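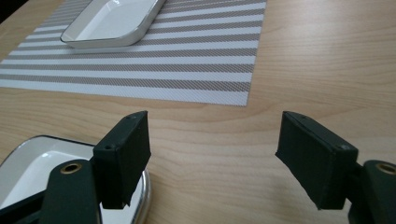 Projects > Student Work > Illeo Gripper Class > Gallery

Search this site Enter keyword Go

Print this page | E-mail this page

Illeo Gripper Class: Setting a Table

In the Illeo class the students learn to teach a robot by hand. They hold a gripper with two fingers, they do a small household task with it many times, and later a program studies the recordings. This term the task was to move two dishes on a table. It sounds very easy. After the first Sunday the students did not say this anymore.

The class is led by Styliani Bakalis, and the workshop part is done by Danilo Baluyot. I am Aurel Sârbu, I help with the recordings and I keep this page. Please excuse my English, it is my third language and I write slowly.

The task

The start position has one white dish on the striped placemat and the other directly on the wood of the table, with the fingers of the gripper wide open. The student must bring the second dish to the mat, put it beside the first one and let it go without pushing the first. Then everything goes back and the next student takes the handle.

We agreed on a few rules before we began to record:

The fingers start open and finish open.
The free hand stays behind the back or in the pocket.
If a dish falls, the recording is kept, but it gets the letter F in the notebook.
Speaking is allowed. Moving the table is not.

The fingers

Both fingers are black blocks with a matte covering on the gripping side, and the arms behind them are dark green, with a brass-colored eyelet in each. The edges of the covering are a little ragged at the bottom. Danilo wants to cut them again with a new blade, and the students say it works well so, and we have this discussion every week.

The thin silver rim is the difficult part of the dish. If you take the dish by the rim only, it turns between the fingers. Tomoyo Kuroda found in the second week that it goes better to come from the corner, low, with the hand almost touching the table. She wrote this on the board and it stayed there until June.

The recordings

Our goal was 1000 good recordings for the whole term. We did not reach it, and I think the goal was too high for a class which meets one time per week. A student needs around 28 seconds for one try when he is fresh, and much more when he is tired, so we changed places often. The longest single session was 90 minutes with a pause for tea.

The files are sorted with Plotby, a small program that Alfredo Pascual wrote during the winter. It draws the path of the hand as a colored line, and when you put many lines over each other you see very quickly who was nervous. Alfredo also made a button for deleting, and then he made a second button which asks if you are sure. The second one came after a bad evening.

Lighting gave us some work too. The light comes from above and the glossy dishes throw it back, so in some recordings the inside of a dish is only a bright spot. We tried to turn the table and to hang a bed sheet under the lamp. In the end we left it as it was, and Styliani said that a kitchen also has lamps.

The Werkis evening

At the end of the term we showed the project at the Werkis open evening. Every visitor could try the gripper one time. The youngest ones were very good at it, and some of the parents held it like a hot pan - with two hands and far from the body. We wrote the results on a paper on the wall. The best visitor placed the dish in 32 seconds and asked immediately if she could join the class.

Next term

We will continue with the same table and add cups. Tomoyo and Alfredo stay in the group and will teach the beginners in the first lessons. The room is again the one on the upper floor at Pangilinan, entrance from the yard, and the door is open from 5 p.m.

Students who want to see their own recordings can ask me after the lesson. Please tell me your notebook number before, it is much faster to find them this way.

Print this page | E-mail this page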